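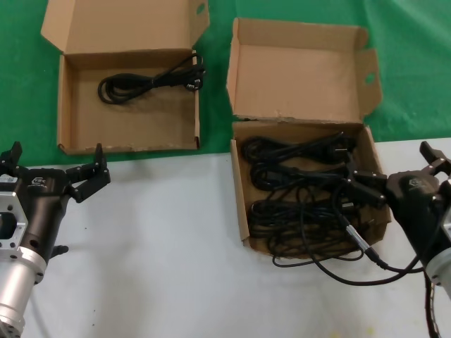

The Cowie cable test is a bench procedure for comparing robot grippers on soft, tangled objects. It was drawn up at the Grovcombe robotics workshop and is named after the first two-finger gripper it was used on. The test is run with two arms and two cardboard boxes, and its task is to move power cables from one box to the other.

Setup

The boxes are of the same style and stand open, side by side, within reach of both arms. One box, called the source, holds the tangle. The other, the target, receives the cables. The positions of the boxes are not fixed to the table, and a gripper that drags its box out of place is marked down for it. The rules call for ordinary black power cables with their plugs attached. 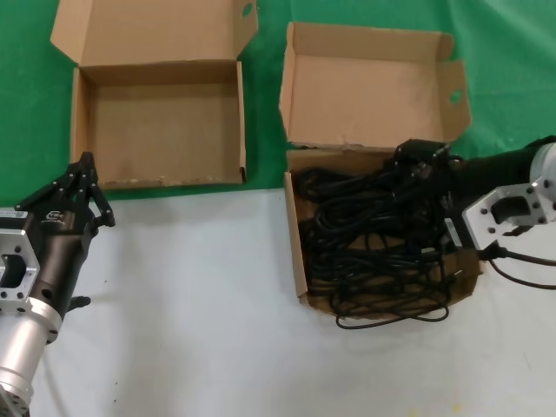
Source box (right) with the tangle of cables; the target box is empty.

Procedure

A run lasts 15 minutes. The arm nearer the source picks out a cable, and the other arm may hold, pull or take it over. Work stops when the source is empty or the time is up. Each gripper is given nine runs, and the cables are tipped back and mixed by hand between them. Cable left hanging over the wall of a box counts as still inside that box. Cable that falls clear onto the table may be picked up again without penalty.

Scoring

The score is out of 100. Most of the points are for cables delivered to the target, with smaller shares for keeping them coiled and for leaving the rest of the tangle in the source. Picking up two cables at once costs points even if both are delivered. 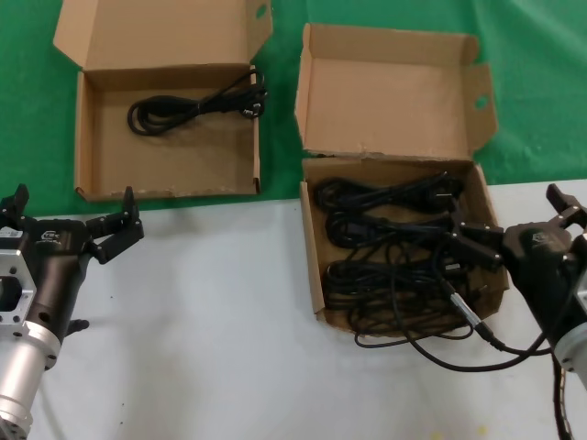

By the Todgate Automation Reference staff

Results

The highest published score is 88, reached by the Rakholm gripper with its long fingers fitted. The Cowie gripper scored lower in the same series, mainly through slips on thin cable. Both were run with the same controller and the same head camera view. Changing the controller alone has a smaller effect than changing the fingers.

Limits

The test says little about grip strength, and it does not cover plugging in. Scores from different workshops are hard to compare, as cable stiffness varies from one make to another. A revised version with a fixed cable type has been in draft at Grovcombe since May.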